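# Pletska Laundry Kit: data card

Last updated 15 May 2019
14 shares | 2 comments

Pletska is an add-on kit for small robot arms. It has two soft-edged fingers, a wrist camera and a pick-up program for clothes. Caltel sells the kit. This card covers the Sultana set, the recordings that ship with it.

## What is in the set

- 3,632 clips from the wrist camera
- 442 of them held back for testing
- 20 garment types, mostly sportswear and towels
- Finger opening and arm position for every clip

Clips were made on home furniture, including padded seats. The clothes are left the way people drop them. A clip starts with the fingers open over the seat and ends when the arm is back at rest.

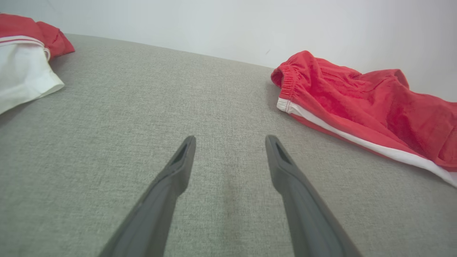
Can the kit be used on an arm from another maker?

Any arm with the Skarison wrist plate will take it. Other arms need the adapter, sold separately, and the camera offset has to be entered by hand in `setup.txt`.

## Known limits

Dark socks on dark fabric are often missed. Thin straps slip out of the fingers. Buttons and zippers are not labeled. The kit picks up one garment at a time and does not fold.

Clips from the November run use an older finger shape. They are marked `v1` and can be left out when training.

## License

Free for research and teaching. For use in a paid product, ask Caltel for the commercial terms.

2 comments | Share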